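# What Is a Play Clock, and Why Is Everybody Yelling About It?

I watched my first football game on the rug at my aunt's house, and I spent half of it looking at the wrong clock. There are 2 of them! So let me save you some trouble.

The first one is the **game clock**. It tells you how much of the quarter is left. Add up all four quarters of a pro game and you get 60 minutes, but you'll be on that rug for around three hours (bring snacks), and that's partly the other clock's fault.

The other one is the **play clock**. It's the little one, and it counts down before every single play. The team with the ball has to snap it before the play clock hits zero. If they don't, out comes a yellow flag, and they get moved back five yards. That's called *delay of game*.

## So why do they wait so long?

They've got a lot to do! The coach picks a play, the quarterback tells everybody, they all line up, and then the quarterback looks at the defense and sometimes changes the whole thing by shouting funny words.
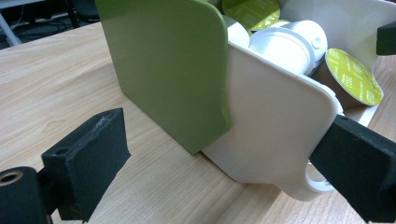 Now, a team that's winning likes to use up nearly all of the play clock, as long as the game clock is running too. Every second they stand there is a second the other team doesn't get. My cousin calls this boring. I think it's sneaky, and I love it.

A team that's losing does the opposite. They rush to the line and snap it fast, and sometimes they skip the huddle completely.

Next time you watch, find the little clock and count the last five seconds out loud. I do it every game, and my aunt has asked me to stop.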